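4.2 Switched outlets

The claim that a switch beside each outlet cuts standby use is repeated in most household guides, and we doubt it. Mac Mathúna's survey covered 1,493 homes but asked only whether such a strip was owned, never whether its switches were pressed. 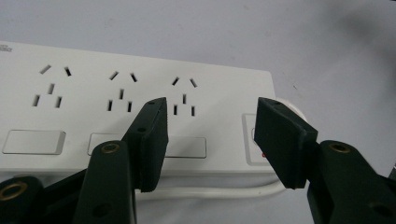
Figure 6. White power strip on a pale tabletop, with rocker switches set below the outlets.

Our own diaries from Flandden and Testby give the claim little support. Of 13 households, 2 reported using the separate switches daily; the rest pulled the plug or left everything on. The Jestov trial found a larger effect, but it ran only through June and had no comparison group.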